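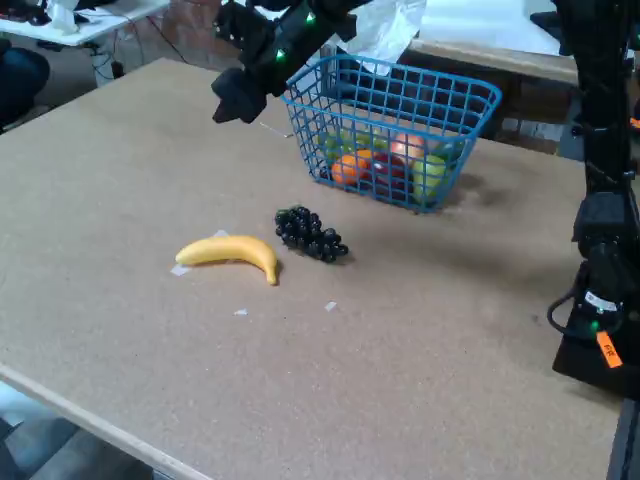 Can a pair of robot arms tidy the kitchen for me yet?
Only the small, dull corners of it, and slowly, with you standing close by.

Lidari Two-Arm Tabletop Kit
Sold and supported in the UK by Ukport

In stock, bench-mounted, 2 year parts warranty
Price on request. Hire by the month also available.

We sell this kit and we like it, but we would sooner lose a sale than take one back, so please read the whole page before you ring. Most of the returns we have handled came from people who had watched a film of an arm folding towels and thought they were buying that.

What it does

The Lidari is two black arms with two-finger grippers, meant to be fixed to a table. You guide it through a job, record what you did, and repeat that until the software has enough to copy you. The jobs that suit it are picking-up-and-putting-down jobs. Fruit into a wire basket is the one most people start with, and it's a fair place to start. Plastic fruit doesn't bruise, and a banana and a bunch of grapes ask quite different things of a gripper. An apple is kinder than either.

In our own workshop we ran 432 attempts at a fruit-to-basket job in December, using toy fruit and one fixed basket. By the end it was good enough to show a visitor. Then Dewanti Jugah, who looks after our test benches, swapped the basket for one with a higher rim and we were back to knocking things over. We recorded more runs and it improved. That is what owning one of these is like.

What it doesn't do

It doesn't cook, wash up, wipe, or put the shopping away. Carrier bags are a misery for it, being thin and see-through and never the same shape twice. It can't feel whether a real peach is ripe, and it may well squash one finding out. It won't fetch a thing that has rolled on to the floor.

It is also slow. A child of four would clear the same table and be off doing something else before the first grape was in. If you have a shop-floor job in mind, such as sorting mixed returns or packing veg boxes, time a person doing it first and write the figure down. We have talked several buyers out of an order this way and would happily do it again.

What you get

Two arms with grippers fitted
Table clamps
Power supplies and cables
Lidari recording software, one seat
Half a day's set-up by video call with Kiều Diệp, who wrote the English guide

Not included: table, computer, basket, fruit.

What you need

A heavy, flat table. Plain board is fine, shiny tops are a nuisance under strip lights. Allow more than 32 inches of clear depth, and keep chairs out of reach of the arms. A roll of white tape is worth having too: stick a bit down wherever an object should start and you'll be able to set the job up the same way after lunch. Leave some slack in the cables – the lower joint swings wider than you think.

How it compares

The Solheim single arm costs less and is easier to live with if your job only needs one hand. Quite a lot of jobs do. The Purkon is stronger and better made, and priced for factories. We stock all three and earn much the same on each, so ask us anything.

Who buys it

Colleges, mostly, and a few small firms with somebody patient on the staff. We have sold 9 to private homes and taken some of those back. If you want less housework, buy a better dishwasher. If you want to find out for yourself how far off the other thing is, the Lidari is a decent way to do it, and the hire scheme is cheaper than being wrong.

Delivery and returns

Two boxes, two people to lift. Returns are accepted unused, or used with a restocking charge. Keep the foam.

Page last checked 15 January 2026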